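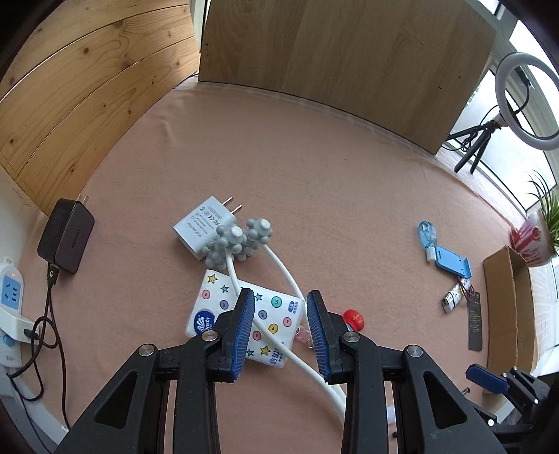
Our project asks a simple question: can a machine do the small chores of a home or a shop yet? We chose tidying a table, because everybody knows this work and it needs no explanation. In the first weeks we believed that heavy or breakable objects would give us the most trouble. Later we changed our opinion. A soft pack of tissues is light and cheap, but when it lies under the long white rods of a massager, with a power adapter beside it, a gripper with two fingers must first decide which thing to move. A person makes this decision without thinking. For our program it was the hardest part of the whole task.

2. Method

The work was done by two students, Dorian Millet and me, Zdeňka Brabec, in the teaching laboratory at Listinska. Dorian wrote the planning part and I was responsible for the trials and the tables. We recorded 2,673 attempts by hand-held gripper, which means that a person holds the tool and performs the chore with it. After removing the attempts where the recording was damaged, 2,622 remained for training. The trained program was then given 500 trials on the Kondberg arm, and it worked alone.

We counted a trial as successful when the chosen object was lifted and put into the correct tray, and no other object had fallen from the table. Our supervisor proposed a softer rule, where a small push of a neighbor object is forgiven. We kept this idea, but only if the neighbor stayed on the cloth.

3. What we observed

Objects with a firm shape and free space on both sides were easy. Small bottles, lighters and boxes did not need much attention from us. The ribbed pads hold plastic well, and we used the same pads until the end of the project.

Cables were the worst. A black cable that makes a loop near the edge of the table looks to the program like several short objects, and it tried to take each one separately. When it took a plug, the rest of the cable came too and pulled other things with it. We discussed if the program should simply leave all cables in place. In a shop this would maybe be acceptable, but at home the cable is often exactly the thing that a person wants to have put away.

The second difficulty was flat things. A narrow card lying on cloth has almost no edge to hold. The fingers closed above it or they took a fold of the cloth together with the card. Dorian tried to slide the card to the table edge first. It worked on the bare table, but on cloth the card turned and we stopped this direction in March.

4. Comparison with the shop task

For the Charvát part of the course we repeated the trials with goods from a small shop, placed in Nornard trays. The results were better, and I think the reason is order: in a shop the goods stand in rows and one kind is next to the same kind. On a home table a toy, a charger and a cosmetic bottle can touch each other, and every evening the arrangement is different.

5. Remaining work

I would not yet leave the machine alone with my own desk. It can collect single objects, slowly, if a person has first separated them. The next group should begin with the cables and should record more attempts where objects lie on top of each other, as we had too few of these. The trial tables and the list of removed recordings are stored in the laboratory folder, under the name of the arm.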